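Getting the Lundside place ready to rent

Print this post | E-mail this post
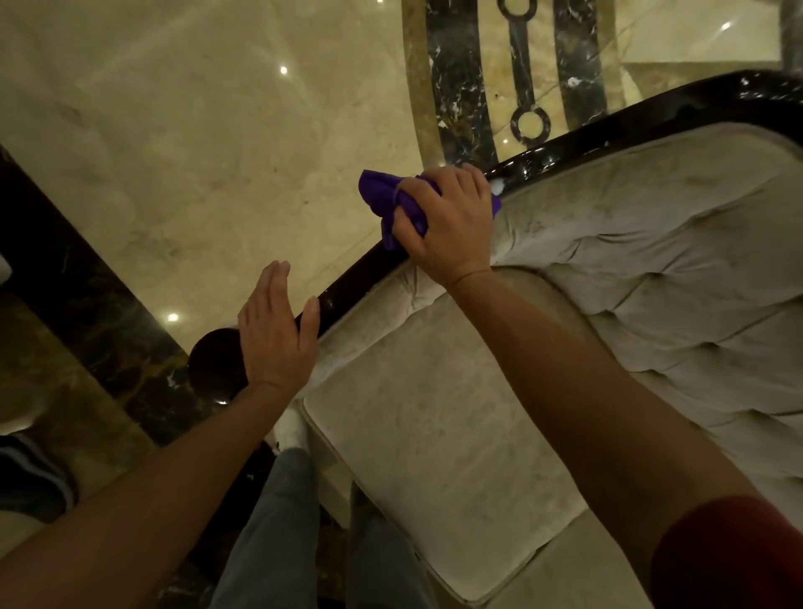
Wiping down the bench rail with a purple cloth.

I said in December that I would write something about renting out the apartment in Lundside, and a few people have asked, so I'm finally doing it.

The short version is that I had it listed wrong for most of a year. I used Karaca, the local agency, and they put it up as a long lease at a price I picked by looking at two other ads. It sat there. I had four viewings and one offer, and the offer was from a man who wanted to keep a kiln in the kitchen. I said no to the kiln.

Houda Kettani, who used to be my neighbor on the second floor, rents out her own place by the month to people working at the hospital and the port. She told me to drop the one-year minimum. Monthly tenants pay more and expect more, and you do the paperwork over and over. I didn't want the paperwork. I did it anyway.

What changed when I switched to monthly:

The insurance. My old policy didn't cover furnished lets under six months. The new one costs 200 a year more. Read yours before you hand over any keys.

The inventory. For a long lease I had one page. For monthly lets I have a sheet for every room, signed at both ends of the stay. It takes an hour on a Saturday and it has already settled one argument over a missing floor lamp.

The deposit. I hold one month, in a separate account. The rent is 1081 a month with heat and water included, and electricity is on the tenant. I had electricity included at first and the first winter bill cured me of that.

The listing itself. I took it off Karaca and put it on Drorkura, where the fee is lower but you answer all the messages yourself. Most of them ask about parking. There is street parking and it fills up by 6 p.m. I put that in the first line of the ad now and the messages dropped by half.

I also spent more than I planned before the first tenant moved in. The total came to 3265, and most of that was the water heater and a new lock on the street door. The furniture I left alone. The sofa is old, the beds are fine, and a Zadik kitchen table has survived three moves with me and can survive tenants.

Cleaning between stays is the part I still haven't worked out. I've been doing it myself and it takes a full day – longer if the oven has been used much. Houda pays someone and passes part of the cost on as an end-of-stay fee. I may do the same from spring, though I'd have to change the contract again.

The current tenant is here until the end of next month. After that I have two weeks open and then a nurse who wants it for five. If that all holds, I'll write again with the actual numbers for the year, taxes included.

Print this post | E-mail this post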